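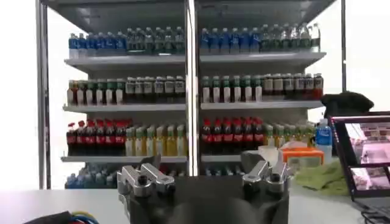

May 2021, Plurkutholm bench, shelf-pick cell (Urnia)

Picking up from the last entry. Wrist camera was remounted after the bracket screw backed out again, so hand-eye calibration had to be redone before anything else. Old transform kept in the Erraji folder with the September one, do not load either.

Gripper first. Checked both finger linkages for play at the base pivots. Left fine. Right had slop you could feel by hand, pivot bolt under torque. Took it out, cleaned the thread, medium threadlocker, back to spec. Cycled open/close 187 times with no part in the jaws, then rechecked. No movement against the paint mark. Fingers now close evenly on the gauge block. Before, the right one was landing late and pushing bottles sideways at contact.

Calibration: 30 poses, board clamped to the table. Dropped 2 where the board was at too shallow an angle. Residual is nearly what we had before the bracket came loose, good enough for bottles, would not trust it for cans.

Shelf registration. Fluston unit, two bays, four levels. Taught the upper three levels only. From the current home pose the table edge hides most of the lowest level, so it needs its own approach pose and I have not written one. Center post is still the best vertical reference, but the vision node loses its edge when the windows are bright. Locked exposure and white balance by hand. With auto on, the top row washes out and the clear bottles with green caps go missing from the detections. Blue caps are OK either way.

Neck grasp offsets: cola and the yellow-green bottles on level three share one offset. White bottles on level two need their own. Dark bottles with white labels also on the list, currently using the cola value, to be checked.

Cable bundle at the left corner of the table is inside the sweep of the elbow at low reach. Needs a clip and a proper route under the top. Until then keep the low-reach limit on in the config.

Open items:
Bracket screw: ordered longer one, fit with a lock washer
Approach pose for level four
Offset for dark bottles
Second pass on the pivot bolts after 3 days running

Nyokabi Obura has the torque driver. Calibration file is on the cell laptop, not pushed yet.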